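# Häufige Fragen zum Greiferkurs, Projektgruppe Hanix

Stand: So 19. November. Fragen, die hier fehlen, bitte an Custódio Ramalho.

## Teilnahme

**Wer kann mitmachen?**
Alle Studierenden ab dem dritten Semester, unabhängig vom Studiengang. Vorausgesetzt werden Grundkenntnisse in Python und ein abgeschlossener Laborschein. Technische Mechanik ist hilfreich, wird aber nicht geprüft.

**Wie viele Plätze gibt es?**
19 Plätze. Vergeben wird nach Eingang der Anmeldung. Wer zu den ersten beiden Terminen unentschuldigt fehlt, verliert den Platz an die Warteliste.

**Gibt es Leistungspunkte?**
Ja, 6 LP bei vollständiger Abgabe. Eine Teilanrechnung ist nicht möglich. Teilnehmende aus dem Austauschprogramm mit Brundville klären die Anerkennung vorab mit ihrer Heimathochschule.

## Hardware

**Muss ich den Greifer selbst bauen?**
Die Gelenkarme werden fertig ausgegeben, die Montage erfolgt in Zweiergruppen am ersten Termin. Die Buchsen sind bereits eingepresst und dürfen nicht nachgebohrt werden. Bei Spiel im Gelenk den Arm tauschen, nicht unterlegen.

**Welche Schrauben gehören in die Fingerpads?**
Die aus dem Beutel »Laaksonen«. Die längeren aus dem Beutel »Nukmont« sind für die Grundplatte und stehen am Pad auf der Kontaktseite über. Das ist im letzten Durchgang mehrfach passiert und hat Kratzer auf den Prüfobjekten hinterlassen.

**Darf ich eigene Pads drucken?**
Ja, sofern das Lochbild unverändert bleibt. Die Druckdatei muss mit ins Repository, einschließlich Material und Füllgrad. Gedruckte Pads ohne Datei werden bei der Abnahme nicht gewertet.

**Kann ich den Greifer mit nach Hause nehmen?**
Nein. Versichert sind die Geräte nur im Labor.

## Aufnahmen und Daten

**Wie viele Aufnahmen muss meine Gruppe abgeben?**
125 gültige Griffe je Gruppe. Ungültig ist eine Aufnahme, wenn das Objekt vor dem Anheben mit der freien Hand berührt wird oder die Aufzeichnung vor dem Ablegen endet. Fehlgriffe werden nicht gelöscht, sondern in der Liste mit »F« markiert — sie werden in der Auswertung gebraucht.

**Welche Objekte sind vorgesehen?**
Die Objektliste umfasst 34 Einträge, von der Pappschachtel bis zum Klebebandabroller. Eigene Objekte sind nach Rücksprache zulässig.

**Mein Modell erkennt durchsichtige Objekte nicht. Ist das ein Fehler in der Software?**
In der Regel nicht. Transparenter Kunststoff liefert wenig eigene Textur, und hinter dem Objekt bleibt der Hintergrund sichtbar. Wer mit einem Tiefensensor arbeitet, erhält an solchen Flächen häufig Lücken. Zuerst die Reflexionen an den Kanten prüfen, dann die Belichtung fest einstellen. Die Automatik bleibt für alle Aufnahmen ausgeschaltet.

**Wie werden flache, biegsame Teile wie Handyhüllen gegriffen?**
Hochkant, Pads an den beiden Seiten, mit geringer Schließkraft. Bei zu viel Kraft wölbt sich die Hülle und springt aus dem Griff. Die Pads müssen auf gleicher Höhe ansetzen, sonst verdreht sich das Teil beim Anheben.

## Abgabe

**Wann ist Abgabe?**
Ende März, zusammen mit dem Bericht. Der genaue Tag steht im Kursraum, sobald die Raumplanung vorliegt. Verlängerung nur mit Attest.

**In welchem Format?**
Rohdaten unverändert, dazu die Liste als CSV mit Semikolon als Trennzeichen. Dateinamen ohne Umlaute und Leerzeichen.

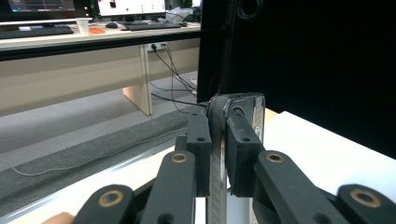
**Wer nimmt ab?**
Custódio Ramalho, nach Terminvereinbarung. Mitzubringen sind der montierte Greifer und die ausgefüllte Liste. Beide Gruppenmitglieder müssen anwesend sein.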